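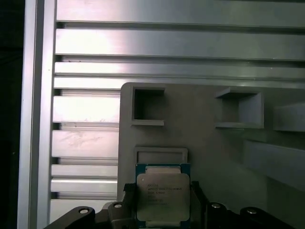 Sheet 17, Vol. 3

Floltance Workshop Checks: Processors Before Fitting
Wednesday, by the Floltance bench desk

Heat spreader face: OK. Dull silver with a light brushed look, just what we like to see!

Printed text: RECHECK. Six or so short lines, and the second looks like an Intel Xeon E5, V3 (the rest is too small to make out in the photo). Read the codes under the bench magnifier and copy them to the tray card, please.

Board edges: OK to handle by. Hold the chip at left and right, face toward you, and keep fingers off the back. Lovely habit to get into, and it saves so much wiping later.

Contact side: NOT YET CHECKED. Turn it over under the lamp and go slowly, row by row. Any smudge or lint, stop and tag it.

Fixture plate: wipe down before the next tray. Check that it's seated square on the aluminum frame.

Storage: antistatic tray, bin 42. Lid on, every time!

Related checklists
Memory modules, Sheet 16
Virno socket covers
Wrist straps and mats

Contact: Floltance bench desk, ext. 932
Back to top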